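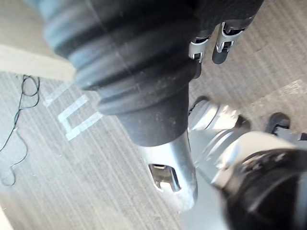
Lorraine Garside demande si l'égouttoir enroulable peut rester en place quand on ouvre le robinet au-dessus de la petite cuve. Oui, à condition que les deux barres d'extrémité portent sur le rebord et que le jet ne tombe pas sur une assiette posée à plat, qui renvoie l'eau vers le plan de travail.

# Évier double cuve Altby et égouttoir Lis : questions fréquentes

Référence de la notice : 2669. Mise à jour de décembre.

## Utilisation courante

**Quelle cuve pour quel usage ?**
La grande cuve est prévue pour le lavage et le trempage. La petite sert au rinçage, ou reçoit l'égouttoir. L'inversion est possible, mais la bonde à panier filtrant de la grande cuve retient mieux les déchets solides.

**L'égouttoir se pose-t-il dans un sens particulier ?**
Les tiges s'étendent d'un côté à l'autre de l'ouverture. Les barres en plastique gris se placent l'une à l'arrière, l'autre à l'avant. Un léger débord de la barre avant est admis. Si elle dépasse de plus de 2 cm, l'égouttoir est trop long pour la cuve ou mal déroulé.

**Peut-on y poser une assiette à plat ?**
Oui. L'eau retenue à l'intérieur du rebord ne s'évacue pas pour autant. Pour un séchage complet, retourner l'assiette, face creuse vers les tiges.
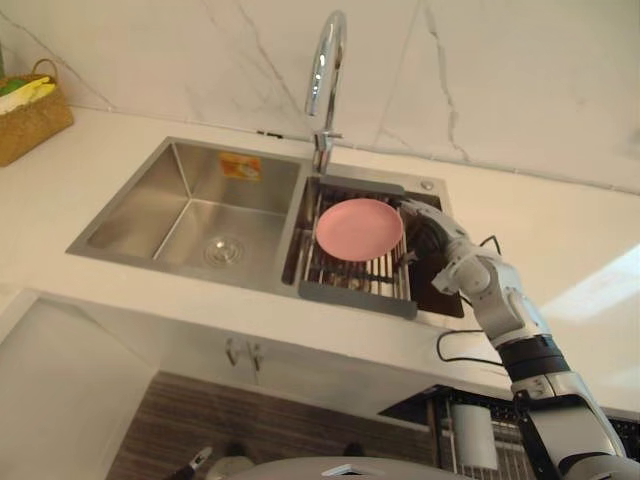
*Égouttoir déroulé sur la petite cuve, assiette à rebord bas posée sur les tiges.*

**Quelle charge maximale ?**
6 kg répartis. Une cocotte en fonte pleine ne doit pas être posée au centre. Les tiges fléchissent et ne reprennent pas toujours leur forme.

**Peut-on l'utiliser comme dessous-de-plat ?**
Les tiges en inox supportent la chaleur d'une casserole. Les barres en plastique, non. Garder un écart d'au moins deux tiges entre le récipient et chaque barre.

## Entretien

**Des traces blanches apparaissent dans la grande cuve. Est-ce un défaut ?**
Non, il s'agit de calcaire. Appliquer du vinaigre blanc dilué de moitié, laisser agir quelques minutes, rincer, essuyer dans le sens du brossage. Ne pas utiliser de laine d'acier : elle laisse des particules qui rouillent en surface.

**Faut-il enlever l'étiquette collée sur la paroi arrière ?**
Ce n'est pas obligatoire. Relever d'abord les indications qu'elle porte si la notice n'a pas été conservée. Pour la décoller, la chauffer au sèche-cheveux, tirer lentement, puis retirer la colle à l'huile alimentaire et dégraisser au liquide vaisselle.

**L'égouttoir passe-t-il au lave-vaisselle ?**
Oui, enroulé, panier supérieur, 55 °C au maximum. Au-delà, les barres en plastique peuvent se déformer.

**Comment nettoyer entre les tiges ?**
Dérouler l'égouttoir au fond de la grande cuve, brosse souple, eau savonneuse. Traiter les deux faces. Ne pas ranger enroulé avant séchage.

**Et la crédence en marbre ?**
Eau tiède et savon neutre. Ni vinaigre ni anticalcaire : l'acide attaque le poli. Protéger la pierre avec un torchon sec pendant le détartrage du robinet. Une veine grise peut être prise pour une fissure ; passer l'ongle en travers. Si rien n'accroche, il s'agit en principe d'une veine. En cas de doute, consulter un marbrier.

## Robinet et vidage

**Le levier du col-de-cygne est dur à manœuvrer.**
Cartouche entartrée dans la plupart des cas. Couper l'eau, déposer le levier, extraire la cartouche et la détartrer. Compter environ 55 minutes trempage compris. Le remplacement se fait par la cartouche Gindex indiquée dans la notice.

**L'eau s'écoule lentement dans la grande cuve.**
Vider le panier de la bonde, puis démonter le siphon. Si les deux cuves sont lentes, le bouchon se trouve en aval du raccord commun. Éviter la soude, qui attaque certains joints.

## Pièces et garantie

**Les barres de l'égouttoir se vendent-elles séparément ?**
Oui, par paire, chez Hemholm. Préciser la largeur de la cuve et le nombre de tiges.

**À qui signaler une erreur dans cette page ?**
À Sławomir Zieliński, rédaction technique, en rappelant la référence de la notice.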